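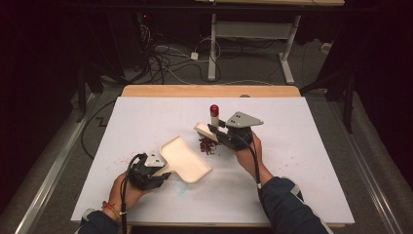
Two cream-colored scoops, with a little dark red pile on the board

Search recipes, cooks, questions Go

Panna cotta turned to soup under fresh pineapple

Yara Jaber
Okay, I need help before Tuesday! I made mango panna cotta for my sister's birthday and the bottom layer was perfect, wobbly and smooth. Then I blended fresh pineapple with a bit of sugar, stirred in gelatin and poured it on top. Six hours in the fridge and it was still juice. I used 348 grams of fruit and 2 teaspoons of powdered gelatin, same as the strawberry one I make all the time. Did I get a bad packet?

Nilton Villca
Your gelatin is fine, it's the pineapple. Raw pineapple has an enzyme that chews up gelatin, so you could dump in the whole box and still get juice. Simmer the puree for five minutes, let it cool till it's just warm, then add your bloomed gelatin. Canned works too (it's already been heated). I did the exact same thing with kiwi one August and served it in glasses with straws.

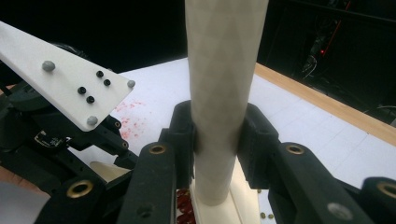 Off-white column on a cream base

Ertuğrul Gezer
just use more gelatin or stick it in the freezer, always works for me

Ikhsan Jugah
I'd go with agar if you want to keep the fruit raw. You boil the agar in a little water or juice first, then whisk it into room temperature puree, and work fast or you'll get lumps. The set is firmer and kind of snappy, so go light on it. My kids like it better, my husband doesn't! 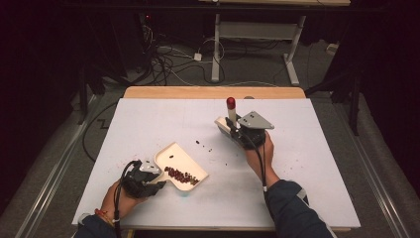 Can I use frozen pineapple straight from the bag?

Freezing doesn't knock out the enzyme, so frozen pineapple needs simmering just like fresh before the gelatin goes in.

Comments

Eusebio Mamani: Papaya does this too, lost a whole tray that way.

Yara Jaber: Simmered it and it set!! Thank you Nilton, I'm making it again for the party.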